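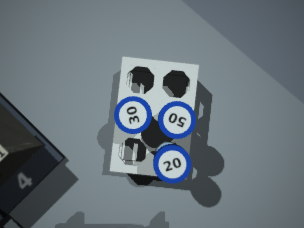
Figure 1. Rendered view from above: white rack with round numbered discs, three holes open.

Home Issues Authors Submit Search

August
Orkarov Working Group on Drink and Language

4. What the back label promises

4.1 Words on the bottle

We read 823 back labels so that other people would not have to. The collection covers red and white table wines sold in the shops of Arodwood, a town with more wine racks than parking spaces, and it leaves out sparkling wine, which tends to say very little beyond a warning about the cork. Each label was typed out in full and its flavor words were sorted by hand. Fruit led by a wide margin. Next came spice, then wood, then a drawer we marked "weather and feelings," where we put sunlight, passion, morning mist and one use of the word "destiny."

Food advice was nearly as common and a good deal less daring. Most labels that offered a pairing went for meat, cheese or both, and a fair number recommended "good friends," which we coded as company and left out of the food tables. Forty labels claimed the wine would go with everything. We kept these in, although they made the pairing score hard to compute, and the coders asked for a longer lunch that day.

4.2 Words in the glass

The second part of the study asked whether drinkers find what the label says is there. We recruited 148 adults through the Monti wine shop, all of whom bought wine at least once a month and none of whom worked in the trade. They tasted on a Saturday afternoon, in small groups, with plain crackers and no talking. Half saw the back label before tasting. The other half saw a blank card of the same size, and several of them asked whether the blank was part of the test.
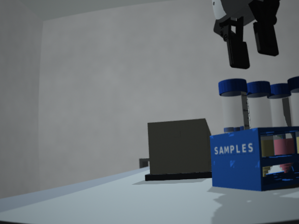
Those who had read the label used its words freely. If it said cherry, they wrote cherry, and if it said black cherry they wrote that too, sometimes underlined. The blank-card group wrote shorter notes and leaned on "nice," "dry" and "red." The gap held for cheap and costly bottles alike. It shrank only for the Otell house white, whose label promises "wet stone." Few in either group were willing to put that on paper.

We also asked each person to guess the price. Readers of longer labels guessed higher, up to a limit of 80 words, after which the guesses fell again. Our best explanation is fatigue. A producer with a great deal to say about the family's hillside may wish to keep this in mind, though the effect was small and we would not advise reprinting anything on the strength of it.

Liking scores, which we had expected to follow price guesses, mostly did not. They are taken up in Section 5, together with the matter of the crackers.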